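Posted by Aoife Mac Suibhne
December, late evening

Left arm again. Third time this month and I am so tired of the left arm.

Got in before eight, kettle on, coat still on, and the thing wouldn't home. Joint four crept round, stopped, sulked, error. Cleared it, same again. Right arm fine, green lights, smug as anything. Rang Cinzia at Pellegrini who said have you reseated the encoder plug - yes Cinzia, I have reseated the encoder plug - and then of course I hadn't done it properly. Clip wasn't home. Felt a complete fool. Pushed it till it clicked, put a dab of the yellow marker across so I can see next time if it's crept out.

So that was the morning mostly. Homed after that, five goes in a row, no complaint.

Then the fingers. Pads on the left gripper were shiny, no grip left in them at all, a spoon just slid out every time on the dry run yesterday. Jamshid wanted to glue a bit of rubber on and carry on. No. We did that in the autumn and spent an afternoon scraping. Swapped for the new ones from the Drurnik box, 3 pairs left now, MUST order. The little screws are too short for the new pads so used the old screws with a washer. Wrote that on the lid of the box. Torque is whatever the small driver clicks at, I never did find the sheet.

Cell counter says 1,422 cycles since last pad change. Saeed reckons we should change at a thousand and not argue. He's probaly right, will put it in the book.

Lunch was a banana.

Afternoon was the camera bit, slow. Moved the gripper and the wrist offset was out, so the whole arm thought it was lower than it was, and I'd rather find that out with my hand on the stop than find it out from a scratch in Mehrangiz's nice shiny table. She polishes it. Wiped it down twice, once for dust, once because I leaned on it. Ran the calibration, 24 poses, it failed on pose 20 both times. Glare off the top I think, those lights. Jamshid switched off the bank nearest the door and it went straight through. Lights back on after and it held.

Note for me: do the calibration with that bank OFF. Note for me also: write down the offsets BEFORE taking the gripper off, not after, you muppet.

Cable on the right arm wants looking at too. The loop round the top joint seems tight to me when it swings in. Not today. Saeed says it's been like that since Flirnby set it up and hasn't hurt anything, I say that's what people say the week before. Will put a longer tie on it and see.

Mehrangiz came by at four, asked was it mended. Said yes, for now. She asked what for now meant. Said it meant until the new encoder lead comes from Produra. She wrote that down, so now I have to chase Produra.

Slow speed runs till gone five then. Spoon for picking, bin at the back. Go down, close, up, put down, check the numbers, again. Wanted to see the fingertips come in low without touching the table. Kept my thumb on the stop the whole time and now it aches.
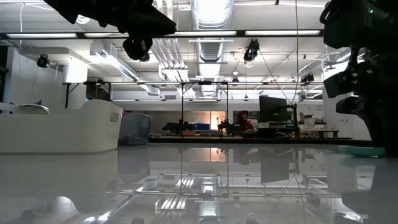 Both arms over the tabletop in this one and the next, the spoon shows in the second.

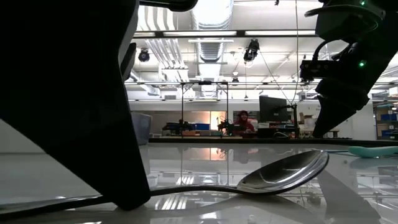
Tomorrow

- order pads (and the RIGHT screws)
- ring Produra about the lead, get a date out of them
- longer tie on the right arm cable, then swing it by hand first
- check the yellow mark on the encoder plug before power on
- full speed only if it homes clean from cold
- ask Cinzia for the torque sheet, again
- buy food that isn't bananas

Home by seven, forgot my scarf. Feet like ice. Soup, this, bed.

Recent entries
Left arm, part two
The glue afternoon
Jamshid loses the small driver
New table day
A quiet week for once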